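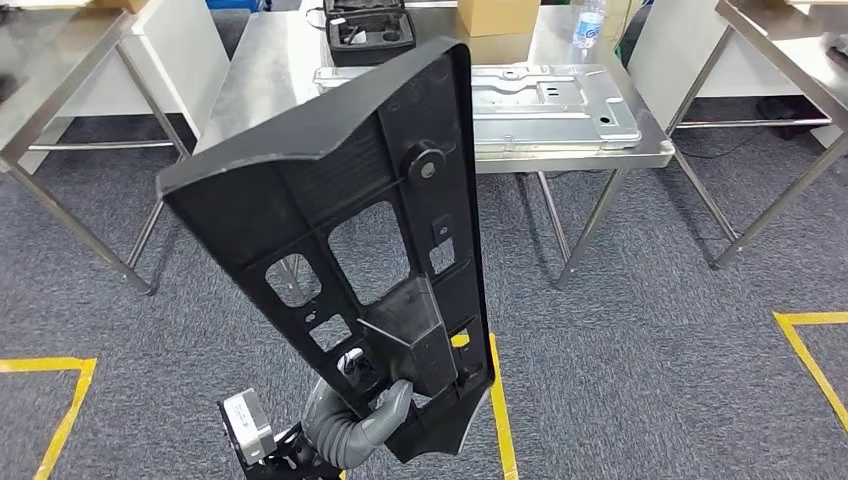 Week 6: can they do the boring jobs yet?

Okay, so last time we ended on the dishwasher argument, and I promised to get to factory work. My short answer is "some of it, slowly."

Take big molded plastic panels, the kind with ribs all over the back. You or I grab one anywhere, feel it tip, and shift our grip without thinking. A robot has to pick a spot. Grab low and the whole weight swings above the fingers. Grab by a rib and it may flex. Soft ridged fingers help a lot here (they curl around odd shapes, I love them!), but they also give a little, so the arm is less sure where the far end of the part is. Write that down, it comes back in the homework.

Flat stamped metal is a different headache. It lies tight against a shiny table, so you want an edge hanging over, or suction.

Now the numbers for our pretend plant, Prodovetti. It moves 3,000 panels a shift and can live with 6 drops. Your robot, the Ullix, drops one in every 300. Work out how far off we are, then tell me whether you'd fix the hand, the camera or the table first. I'd start with the table, but argue with me!

Same question for laundry at home, one paragraph. Bring both on Thursday, April 15, 2021, and skim the March reading again before then.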